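Une journée chez les robots de Skarnis

Si tu t'attends à des robots qui marchent, qui parlent et qui veulent dominer la Terre, autant te prévenir tout de suite : ceux de Skarnis trient des objets. Ils n'ont pas de tête, pas de jambes, et la domination de la Terre devra attendre qu'ils aient fini de ranger.

Skarnis est un atelier où l'on apprend à des bras mécaniques à faire des choses que tu fais sans y penser. Une fois par an, il ouvre ses portes aux curieux. Cette fois, c'était le dimanche 12 août 2018, et il y avait plus de 60 enfants, quelques parents et un chien qui a dû rester dehors.

C'est Roswitha Brunner qui nous a accueillis. Elle a commencé par une question : « Qui a rangé sa chambre ce matin ? » Trois mains se sont levées, dont une pas très sûre d'elle. « Parfait, a dit Roswitha. Les robots non plus n'aiment pas ça, mais eux, on peut les programmer. »

Un bras, comment ça marche ?

Plie ton coude. Tourne ton épaule. Maintenant, attrape ton crayon. Tu viens d'utiliser des articulations, des muscles et une pince (ta main, qui est une pince de luxe avec cinq doigts). Un bras robotisé fait à peu près pareil. À la place des muscles, il a des moteurs. À la place des nerfs, il a des câbles, qui apportent le courant et les ordres. Et au bout, il a une pince, beaucoup moins douée que ta main, surtout pour se gratter le nez.

Les bras travaillent souvent par deux. Essaie donc d'ouvrir un pot de confiture d'une seule main et tu comprendras. Le plus difficile est de ne pas se cogner : chaque bras doit tenir compte de ce que fait l'autre, un peu comme deux cousins qui mettent la table sans se disputer.

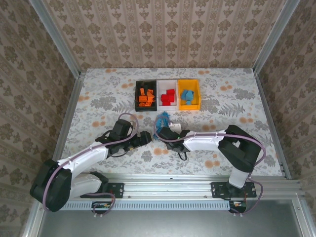
Les deux bras au travail, pince contre pince ou presque. Au fond, les bacs avec les pièces orange, les cubes rouges et les pièces bleu clair.

Tu as remarqué le papier peint ? On se croirait dans le salon d'une grand-tante, et la table est même fleurie. Silvan Lüthi, qui règle les machines, nous a expliqué qu'un robot habitué à un décor tout blanc peut perdre ses moyens devant des fleurs. Toi, tu reconnais un cube rouge sur n'importe quelle nappe. Lui doit l'apprendre, et il apprend lentement.

Le drame de la ficelle

Un cube est un objet poli : il a des côtés bien droits et il garde sa forme quand on l'attrape. Une ficelle, c'est tout le contraire. Elle se tord, elle glisse, elle fait des nœuds dès qu'on a le dos tourné. Pour un robot, c'est l'ennemi juré. Où commence-t-elle ? Où finit-elle ? Par où la prendre ? Même Silvan avoue qu'il met parfois cinq minutes à démêler ses écouteurs, et lui est allé à l'université.

Pour progresser, le robot doit s'exercer. Le programme de l'atelier s'appelle Uvik et garde la trace de chaque essai. Sur l'écran de l'entrée, le compteur affichait 2926. Un garçon a demandé combien étaient réussis. Silvan a regardé ses chaussures, puis il a proposé de passer au goûter.

À toi de jouer

Tu peux faire l'expérience à la maison. Il te faut des cubes, un bout de ficelle, un bol et deux pinces à cornichons (demande avant de les prendre).

Tiens une pince dans chaque main. Tes doigts n'ont plus le droit de toucher les objets. Mets d'abord les cubes dans le bol, puis la ficelle. Recommence en fermant un œil. Tu as 60 secondes, et le chat n'a pas le droit de t'aider.

Si la ficelle finit par terre, note-le dans un carnet, comme Uvik, et fais un autre essai. Roswitha accepte les résultats par courrier, même les mauvais. La prochaine visite pour les écoles aura lieu en février.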